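About Garkholm

Home / About us / Contact

Garkholm is a small company that brings vegetables to homes in Grønli and gives short courses about how to keep them and cook them. We have been doing this for some years and we still do most of the work with our own hands, from the sorting to the washing of the plates after a course.

How we began

Ivar Bråten and Zixuan Fang started the company in a rented kitchen in Grønli. In the first season they had one grower, Tolent, and a list of customers that fit on one sheet of paper. Ivar had worked many years with storage of root vegetables. Zixuan came from restaurant work and was tired of seeing good eggplants become soft in the wrong refrigerator. They agreed that if people receive a bag of vegetables, they should also receive some knowledge of what to do with it. We have kept to that idea.

The first October was difficult. We had promised too many pumpkins, the van was too small, and Ivar drove the same road four times in one evening. After that we bought a bigger van and we promise fewer pumpkins.

The course room

In our course room we work at an ordinary table of the kind a person has at home. We do not use steel benches. Most customers do not have one, and we want that what they learn with us can be repeated the same evening in their own kitchen. The wall behind the table is white and has some marks on it from daily use. We paint it when there is time.

The tablecloth is green with thin white lines, and the participants often ask where it is from. Zixuan chose it. She also chose the green plates, because red and yellow vegetables look well on them, and on a course day people should have pleasure in looking at the food before they cut it.

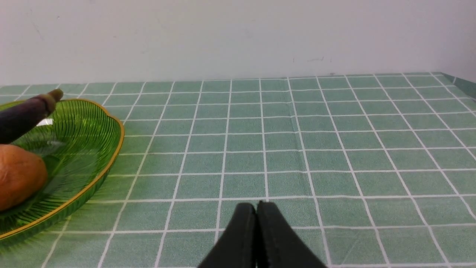 The checkered cloth and one of the green plates with gold rim in our course room.

Unpacking the bag

Every course starts with the bag. It is a simple canvas tote, the same that we deliver in, and the customer gives it back at the next delivery. A clean bag is important to us. We wash all returned bags before they go out again, also the ones that look clean.

We ask the participants to lay the bag down on the table and take out the vegetables one by one. It may sound too simple for a course, but many people put the whole bag in the refrigerator and look in it three days later. When the vegetables are on a plate you see what you have. You see which cucumber should be eaten first, and whether the stem of the eggplant is still fresh. A bell pepper likes to hide in the folds of the cloth, so we say always to feel inside with the hand before the bag is folded.

After this we talk about where each thing should stay. Cucumber and eggplant do not like to be very cold, and the warmest part of the refrigerator is better for them than the back wall. Peppers should be dry when they are put away. Tomatoes we leave on the counter.

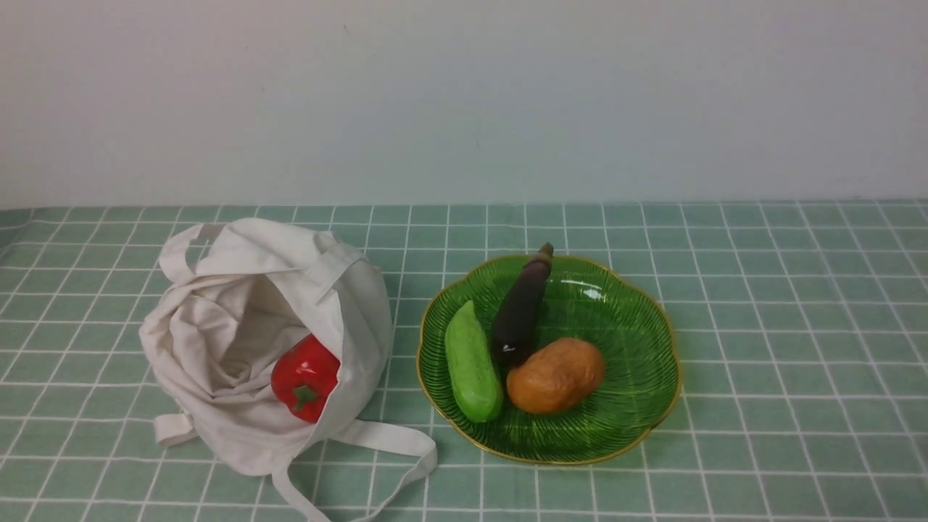
Gunvor Torvik wrote to us that she had bought vegetables for 30 years without thinking where in the refrigerator she put them. She now keeps a plate on the counter for what must be eaten the same day, and her grandchildren take cucumber from it when they come from school. She also wrote that our soup recipe needs more salt, and we have changed the recipe.

What is in the bag

The content changes with the season and we do not make a fixed list. In summer there is normally cucumber, peppers, eggplant, beans and some kind of leaves. In autumn there come cabbage, beets and carrots, and the bags become heavy. Tolent grows most of it. What Tolent cannot grow we buy through Loveo, a trading house that we know well and visit every year.

Eggplants must weigh at least 400 grams when we buy them for the large bag. Smaller ones go to the courses, where the size is not so important. If something in your bag is damaged, please tell us within 2 days and we put a new one in the next delivery.

Today we deliver to 900 homes. We do not plan to grow much more than this, as we would then need a second packing room, and we like to know our customers by name. 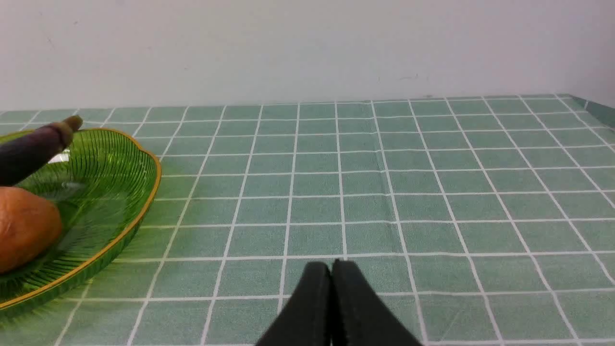 The courses are also kept small for the same reason. We have room for six persons, and all of them stand at the same table. A course takes one evening. We unpack, sort, cook two simple dishes and eat together. The language is Norwegian or English, and Zixuan can explain in Chinese also if it is needed. Children from ten years are welcome together with an adult.

Who we are

Ivar Bråten: purchasing and storage
Zixuan Fang: courses and recipes
Leonardo Cocco: packing and delivery
Tekle Araya: customers, orders and bags

If you have a question about your order, it is best to write to Tekle. He answers in the morning. Please write your delivery address in the message, because we have several customers with the same last name.

Canvas bags that you do not need anymore can be given to Leonardo at the door or left in the box outside our entrance.

Page updated 22/07/2022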